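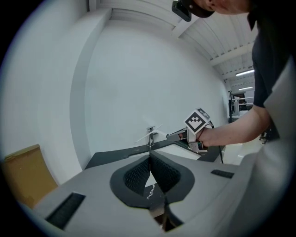 White basin, dark counter, single-lever faucet

wokinari40
So this is the sink corner and I need opinions. I like the dark gray counter with the white basin, but that big white wall behind it is driving me nuts. Tile it or leave it bare? I got a quote of $2,765 from Oltmanns and nearly fell over.

Ottmar Eichhorn
Leave it! Good washable paint and a short upstand at the back of the counter, done. I did mine for $139 and three years on it still wipes clean.

skulari_m
Disagree with Ottmar. Paint behind a faucet gets grubby so fast - mine was spotty by March. Two rows of plain tile would be plenty, you don't need to go up to the ceiling.

wokinari40
Two rows I could probably do myself (famous last words). White or gray?

Ottmar Eichhorn
Gray if you must. Still think it's money down the drain.

starkov
Gray grout at least, please. And check the faucet lever has room to swing before you stick anything up. I had to pull 3 tiles off on a Wednesday night over that.

wokinari40
Ok, measuring the lever tonight.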